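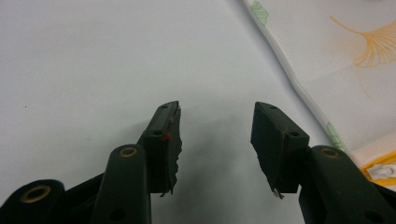
A reader wrote in after my assembly post to ask whether anyone had used the Dradura gripper for longer than a weekend, and whether the finger pads were still attached to it. Fair question, and a suspicious one. The reader had gone through two sets of pads in a month and wanted to know if that was normal or a personal failing.

So, the long-term review. The short version is that the linkage is very good, the pads are a consumable pretending to be a part, and the manual is a pamphlet.

## What I bought and why

The Dradura is a hand-held two-finger gripper kit. You hold it, you squeeze, it records how far you squeezed, and with enough squeezing you have something to train the arm on the other end of the bench. My arm is a home build that has been "nearly finished" since February. It's meant to fold laundry. I'm aware that I can fold laundry.

The kit was $200 without the logger board. The Satetti is cheaper and arrives assembled, and I had a Satetti on loan for one evening at Skullow, the shared shop where I do most of this. It felt like operating a salad server. I ordered the Dradura when I got home.

## Assembly

The box says four hours. I took 13, spread over more evenings than I'd like to list, and a good piece of that was the linkage arms, which look identical and aren't. The left ones and right ones differ by a slight offset that you find out about when the fingers close past each other like a bad handshake. A molded L and R would fix this. I used a paint pen.

Brass-colored grommets go into the linkage holes at the pivots, and they're the best thing in the kit. They want a real press. Skullow has an arbor press with a sign on it asking people not to crush cans, and it seated mine perfectly. At home I tried one with a vise and a socket and got it in crooked, so that arm came with me to the shop on Thursday and was done over.

The dark green plastic takes abuse well. I've dropped the whole thing off the bench onto concrete and the only casualty was my language.

## In use

Squeezing is smooth and the fingers track each other nicely. There's no wobble at the pads that I can feel, and after a few minutes you stop thinking about the tool and begin thinking about the cloth, which is the highest praise I've got for a gripper.

My logger says 3,271 grasps. Nearly all of them were fabric: pillowcases, napkins, and the odd printed thing with ginkgo leaves on it that I like as a test piece. A big orange leaf is easy for the vision side to find, and when the fold goes wrong you can tell at a glance where the leaf ended up. Plain white on a white tabletop is a cruel thing to do to a camera and I've stopped doing it.

It's less happy with small hard stuff. Clips and zipper pulls skate out from between the tips unless you come at them square. The tips are blocky, and a block is a poor tool for picking up the end of a zipper.

## The pads

All right, the pads. Each finger ends in a block with a thin tan lining on the inside face. The lining is what grips. It grips cloth beautifully when new, then the edge goes ragged, starting low down, and after that every pass over a seam takes a little more of it. My left one is well into this process and the right one is thinking it over. Both have grown little beards of fiber at the tip. I trim them when I remember.

The lining is stuck on with an adhesive that would do nicely on a gift tag. I peeled off the first set and put the next on with contact cement from Harries, roughing up the block with sandpaper beforehand, and that lasted a good deal longer. It's still coming up at the edge. I suspect the real cure is to wrap the lining over the end of the block so there's no exposed edge to catch, and I'll try that on the next pair if I can get the corner neat.

Replacement pads come in packs of four, shipped in a box large enough for a toaster. To the reader who asked: two sets in a month is hard going, but if you're doing terry cloth I believe it. Use better glue and keep away from towels until your model has earned them.

## Smaller gripes

- The manual shows one view of the linkage, from the side that doesn't help.
- Trigger return spring squeaks. A dab of dry lube settled it for a few weeks, then it resumed.
- The two screws for the logger board are a different size from every other screw in the kit. They look the same in the bag. Check before you force one. I have a stripped boss and a zip tie now.
- It's a bit heavy toward the tips, and my wrist has views about it by late evening.

## Would I buy it again?

Yes, with glue in the same order. If you only want to try out hand-collected grasps and see whether the hobby takes, borrow a Satetti and be mildly annoyed for free. If you already have an arm on the bench and a stack of pillowcases, the Dradura is worth the extra money for the pivots alone.

The arm, for its part, managed half a napkin last night. I'm putting fresh pads on before the next session and will post how the wrapped edge holds up.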